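Zorside bench notebook, handheld gripper work
Saturday, May 18, 2019
Entry: tracking jumps on the second gripper, session stopped

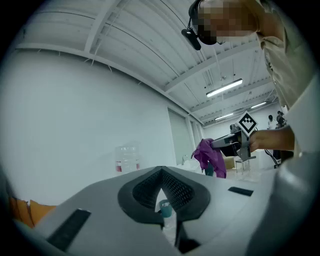 Stopped the cloth task before lunch. The pose track for one of the two grippers is jumping, and the log shows it has been doing this longer than we noticed. The jump is always the same kind: the position stays close to right, the orientation flips for a few frames, then it comes back. Replayed on the arm, a flip like that is a wrist rotation at full speed, and this is how we found it. The arm at the Borholm end hit its joint velocity limit on replay and tripped. It was holding a cloth and there was no person inside the tape, so no injury and no damage that I can find. I still want it written up as a safety matter, because the limit was the only thing that caught it.

First suspicion was the marker on top of the gripper. With the hand round the handle and the purple cloth hanging from the jaws, the square sits tilted like a diamond to the other gripper's camera, and the ceiling tubes are in the same view. A flat square seen at a poor angle has two pose solutions that fit the corners nearly as well as each other, and our solver takes the better one frame by frame with no memory. If the corners are a bit noisy it can pick the wrong one. That fits a flip with the position left alone.

What I checked, in the order I did it:

Marker print. Measured the side with calipers, matches the config. Corners flat, no lifting.

Mount. Two screws, both tight. I could not get it to move by hand.

Camera calibration. The file loaded was the February one. Lens has been off since then for cleaning. Reprojection error on a fresh board set was worse than it should be toward the rim of the fisheye and fine in the center. So this is a second problem, maybe feeding the first.

Clock sync between the two grippers. Fine. Left it alone.

Cable. Flexed it through a full session of moves with the log running. No dropped frames.

Then I put the gripper on the stand and turned it slowly in front of the camera. Face on to the marker, no flips at all. At a steep angle, flips in bursts. Same test with the two tubes nearest the bench switched off: fewer flips, not gone. Same test with the new calibration and the tubes on: fewer again. Did not have time to run both changes together.

Log numbers for the record. Went through 3,929 frames from the morning with the flip detector (any rotation over 30 degrees between neighboring frames). It marked 200. Some of those are one flip counted going out and again coming back, so the real number of events is lower. I have not separated them yet.

The part I am less happy with is the replay side. Moschos takes the track and sends it straight to the arm. There is a smoothing step, but it runs on position only. Orientation goes through raw. I had assumed it covered both and so did the setup sheet, which says "filtered poses." The sheet is wrong. I have crossed that line out on the copy by the arm and written in the correct one.

Changes made today:
New calibration file loaded, old one moved to the archive folder.
Replay speed on the arm held to 10 percent until this is closed.
Loader now refuses a track with any flagged frame. It stops with a message and does not try to repair anything.

Not done:
Solver should carry the last orientation forward and prefer the solution near it. Small change, needs a test set with known angles.
Orientation filter in Moschos.
Run the stand test with lights off and new calibration together.
Ask Flolmont if they have matte marker stock. Ours has some shine at low angles.

The morning recordings stay on the disk but are marked do not replay. Please don't clear the mark to get a demo going. If you need cloth data, record it again with the new calibration file and look at the flag count before you leave the bench.

Arm checked after the trip: brakes released and held normally, homed without error, no play in the wrist. Powered down at the wall, key in the drawer.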